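Tullwood Robotics Club
Sorting Table Guide, Section 4: Setting Up and Running the Packet Sort

This section covers the packet sort from a bare table to a finished recording. It assumes you have already done Section 3 (powering up the arms and checking the joint zero positions). If an arm drifted during the zero check, go back and repeat it before you start here.

The packet sort is the first task every new pair learns, and it is also the qualifying task for the Sonamby student meet in April. The rules for the meet are in Section 7. Where they differ from club practice, it is noted below.

4.1 What you need

Clear plastic bins from the supply shelf
Packets of instant noodles in mixed colors (sealed only)
The Shearer layout card for the round you are running
Two operators, one per arm
One log sheet per pair

NOTE: Do not use packets with split seams. Crumbs get into the finger joints, and cleaning them out takes most of a session.

4.2 Preparing the table

1. Wipe the tabletop with a dry cloth. Do not use spray cleaner.

2. Check that nothing is hanging over the black frame into the work area. Loose sleeves, lanyards and headphone cords count.

3. Set the bins out as shown on the layout card. Early rounds put the bins at the far side of the table. Later rounds move them closer in, where the arms have less room to turn.

4. Scatter the packets by hand. Some should be face up and some face down. Two or more should overlap -- the overlaps are where most pairs lose time, so practice them.

5. Write the round number on the log sheet before either arm moves.

CAUTION: Keep hands outside the frame whenever the arms are live. If a packet falls off the table, leave it on the floor until the round is over.

4.3 Running a round

6. Bring both arms to the ready pose and wait for the second operator to say "ready" out loud.

7. Set the speed limit to 48 percent. New pairs stay at this setting until they have completed 70 clean picks between them. After that you may go up to the club limit.

8. Open the gripper all the way before you come down over a packet. A half-open gripper tends to push the packet along the wood.

9. Close on the body of the packet, away from the serrated end. Lift straight up before you travel to the bin.

10. If both arms are working near the middle of the table, the left operator has the right of way. The right operator holds position until the left arm is clear.

11. Lower the packet into the bin before you release it. Dropping from above the rim is scored as a fault at the meet, and we count it the same way here.

Noodle packets and clear bins at the sorting table, wrist view first and then the table from above.
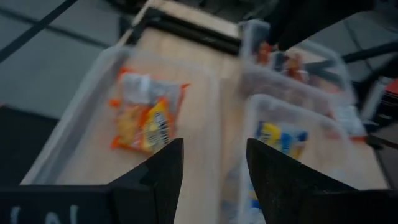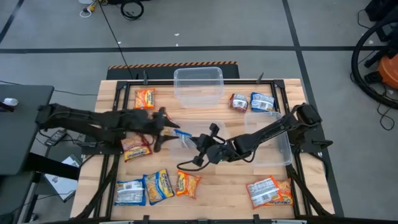 12. When the round is over, return both arms to the ready pose and stop the recording. The recording does not stop by itself.

4.4 Checking the recording

Open the round in the Sellberg viewer and step through it from the wrist view first. Some blur is normal while an arm is traveling. Blur during the pick itself usually means the operator came down too fast, and the round should be repeated at a lower speed.

Then check the overhead view. You are looking for three things: whether the arms crossed, whether a cable caught on anything, and whether any packet was moved without being picked. Mark each one on the log sheet with the time it occurs.

A round that is too short to be useful will be rejected by the viewer. The minimum is 128 frames. If you see error 319, the two views were not started together and the round cannot be saved -- run it again.

4.5 Putting things away

13. Power down the arms as described in Section 3. Support each arm by hand as it goes slack.

14. Put the packets in the bins and the bins on the supply shelf.

15. Coil any cable you ran across the floor and leave the taped lines clear.

16. File the log sheet in the binder behind the tab for your pair.

NOTE: Packets that have split or lost their print go in the trash. Do not eat them.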